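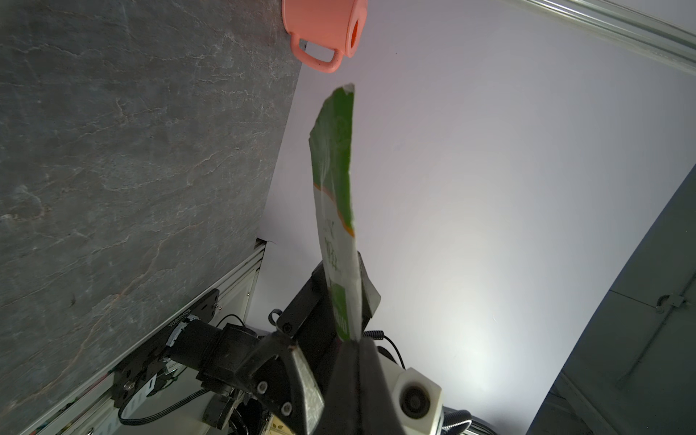 November, wash test on the name labels, continued

Picked up from the last entry. The Zaltton iron-on stock is still the one we want for the kids' clothes, but the corners were lifting on fleece and I wanted to know if that was the glue or the way we were pressing them.

Cut new squares from the same fleece as before, plus cotton jersey from an old pajama top and a piece of the ribbed sock. Labels printed with the long test name (KAVINDA FAKIR in capitals) and with a short one. The long name runs close to both ends of the label and always looks worse sooner.

Pressed two squares of each fabric the old way, straight down, no cloth over the top. Pressed two more with baking paper between the iron and the label and left them flat until they were fully cool. Last time I was peeling at them while they were still warm. Thilini Howlader pointed this out and she was right to.

Everything went through the ordinary family wash, kids' cycle, then the dryer. I didn't do anything gentle. Parents won't.

Notes after the washes

Jersey: fine both ways. Can't tell the squares apart without turning them over to read the pencil.

Sock rib: both old-way labels cracked across the middle where the rib stretches. The baking paper ones cracked too, only less. I don't think any flat label belongs on a sock. We should take socks off the instruction sheet and suggest the laundry pen.

Fleece: old-way labels lifted at the corners again, one of them far enough to get a fingernail under. Baking paper ones are down at all four corners. One has a slight shine around it where the fleece pile got flattened. It shows on navy, probably wouldn't on gray.

So the pressing matters more than the glue for fleece. I'd still like to try rounded corners. Dunmore can cut them but they want an order of 1000 sheets before they will set up the die, and I'm not asking for that on the strength of a few fabric squares.

Print

Black is holding. The red has gone toward pink on the jersey and I didn't see that coming, as it was fine on the first batch. Different ribbon maybe - I didn't write down which one was in the printer. Writing it down from now on, on the inside of the printer lid.

Things people have asked for

The Varkumbridge nursery wants a label that goes on the care tag and not on the cloth. Care tags are slippery and I had one fall off in my hand. Try the narrow size, longer press.

Kavinda says his two come home with each other's hats whatever is written in them, and could the labels have a picture for the one who can't read yet. Easy enough to print. A star and a boat to start with.

To do

Repeat fleece with baking paper, navy and gray.
Narrow label on a care tag.
Take socks off the sheet.
Ask Batthorpe if the red ribbon was changed.
More pajama tops, we are down to a sleeve.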